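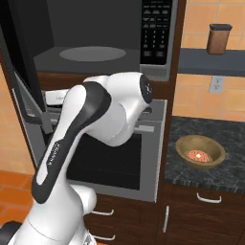

Wall oven with microwave over it, tall wood cabinet.

Print this page | E-mail this page

Dostdale Summer House Safety Checklist, With Comments
7/2/18
By the Prirside Home Safety Group

We did the whole walk-through at the Alemayehu Street house in June and had a great time doing it. Yes, really! There is something very satisfying about going through a house with a clipboard and a flashlight and coming out with a list you can work from. Items are marked OK, FIX or WATCH. Copy the headings for your own place and throw out our comments.

OUTSIDE

1. House number readable from the street: OK
New numbers, big and white. You can read them from the far curb at dusk, and we tried it.

2. Front steps and handrail: FIX
The rail wiggles at the bottom post. Two new bolts should do it. The steps themselves are solid and the grip strips are holding up beautifully.

3. Path lights: WATCH
One by the hose bib flickers. Change the bulb first, then look at the wiring if it keeps going.

4. Deck boards and railing: OK
We pushed on every railing post, hard. No movement anywhere. Whoever rebuilt this deck did lovely work.

5. Grill kept away from siding: FIX
It was tucked right under the eave. Move it out into the open before anybody lights it, and keep it there all season.

SMOKE, FIRE AND GAS

6. Smoke alarms on each level and in each bedroom: FIX
The back bedroom has a bracket and no alarm on it. Put this one at the top of the list. All the others sounded when we pressed the button (the hallway one is LOUD, good for it).

7. Carbon monoxide alarm near bedrooms: OK
Date on the back checked, still good.

8. Extinguisher charged and reachable: WATCH
Needle is in the green but close to the line. It hangs by the back door, where you can grab it on the way out or on the way in. Great spot.

9. Two ways out of each sleeping room: OK
Every window opened from the inside without tools. The one in the bunk room sticks a little, so we rubbed candle wax on the track and now it flies.

KITCHEN

10. Counter outlets trip and reset: OK
Tested with the button and again with the Clanix plug-in tester. That little tester is a joy, three lights and a chart on the side.

11. Loose rugs near the cooking area: FIX
Take up the braided one or put a pad under it.

12. Oven and microwave: OK
Doors checked for clean seals, vents checked for grease. Take the turntable out and wash it, wipe the floor of the cavity underneath, and put the turntable back so it sits level.

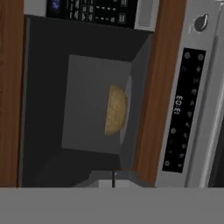 BATHROOMS AND LAUNDRY

13. Hot water temperature at the tap: WATCH
A bit hotter than we like with kids visiting. Turn the heater down a notch and test again the next day.

14. Non-slip surface in tub: FIX
The old mat is slick as a fish. Toss it!

15. Dryer duct clear: FIX
We pulled out a wad of lint as big as a loaf of bread. Most rewarding item of the day. The outside flap needs replacing too.

STAIRS, BASEMENT AND STORAGE

16. Light switch at top and bottom of stairs: OK

17. Panel labeled and clear in front: FIX
The 20 and 30 amp breakers have no labels at all. Get a helper upstairs with a lamp and work down the panel together. Move the paint cans while you are down there.

18. Gas cans and solvents: FIX
Out to the shed, please, with the lids on tight.

BEFORE GUESTS ARRIVE

Do all the FIX items, starting with number 6. Emergency numbers and the street address go on a card by the phone. Recheck the WATCH items at the end of the season.

Last updated: Monday afternoon, with the note on the dryer flap added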